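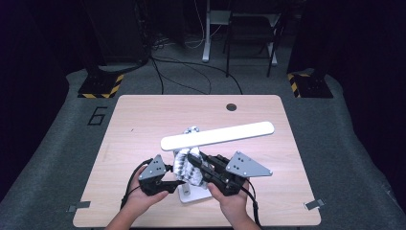 Station 6, hand-held grippers and robotic hand on the bench.

Gripper Comparison, Pre-Run Safety Checklist
Jirulmont test floor / Revision for July / Fill in before the first run, again after lunch

Units under comparison: Mistimer hand-held pair, Bakhtiari hand-held pair, Plomska robotic hand (target and occasional victim)

1. Table stable, no rocking. PASS
Comment: Pushed from all four sides. Tape on the near edge still stuck down. Please stop picking at it while you wait for the software to load.

2. Base of robotic hand seated on the table. PASS
Comment: Checked by trying to tip it. Do this with the power off. The previous revision left that part out and we got a lively afternoon.

3. Fingers of robotic hand open and close through full range. PASS WITH NOTE
Comment: Index finger is slow to return. Plomska's manual calls this "settling." Logged as slow.

4. White bar clean, no cracks at the rounded ends. PASS
Comment: Bar is good for 1,000 handovers by our own rule. Log says 750. Log was also kept by us, so inspect the bar anyway.

5. Triangular plates tight on both hand-held grippers. FAIL, then PASS
Comment: One screw on the right plate turned by finger. Retightened. Whoever borrows the small driver, it lives in the drawer with the label that says small driver.

6. Jaw pads, both pairs. PASS
Comment: Mistimer pads have done 3,000 closes and look better than the Bakhtiari pads at 100. Put this in the comparison sheet, where it will start an argument.

7. Gripper cables free of kinks, with slack to reach the far side of the table. PASS
Comment: Operator stands so the cables hang toward them. Do not loop one round your wrist for convenience. It is convenient right up to the stop button.

8. Floor cables behind the table tidied and clear of walkway. FAIL
Comment: Still a tangle. Same comment as last time, same handwriting.

9. Hazard tape on both equipment stand bases. PASS
Comment: Yellow and black, easy to see, kicked regularly.

10. Chair moved away from the working area. OPEN
Comment: It keeps coming back. Anyone fond of it may adopt it.

11. Emergency stop tested from the operator's position. PASS
Comment: Tested twice with each pair. Reset takes longer with the Bakhtiari controller, so allow for it before you decide it has died.

Result: cleared for slow runs only. Full speed after items 8 and 10 are closed. Hang the signed copy on the station hook, face out.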